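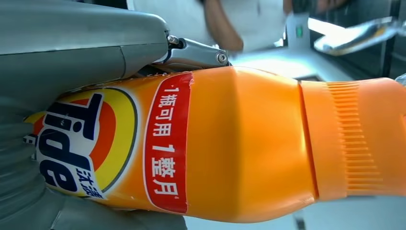
*The orange bottle, 汰渍 on the label. The red band promises one whole month.*

**murali_unnithan**
Hello all. On the red band is written 1瓶可用1整月, so one bottle is enough for one month. We are 3 persons in the flat and our bottle was finished long before. Do you get a full month from yours?

**sterkine**
How much do you pour? With 40 ml each wash mine lasts longer than a month, but I live alone.

**murali_unnithan**
I never measured, I fill the cap.

**brudera80**
Then you have your answer. A full cap is too much for normal clothes, and the towels become stiff.

**sketum**
I do not agree with brudera80. We have hard water and with a small dose the collars stay grey. For me the month on the label is only advertising. Whose month? A family with a baby washes every day.

**brudera80**
Hard water needs a softener, not double detergent. But yes, the label should say how many washes.

**sterkine**
Also, do you keep it lying down? My last one dripped on the shelf from the cap.

**murali_unnithan**
No, it stands beside the machine. I will try 40 ml from January and write the number of washes on the bottle with a marker.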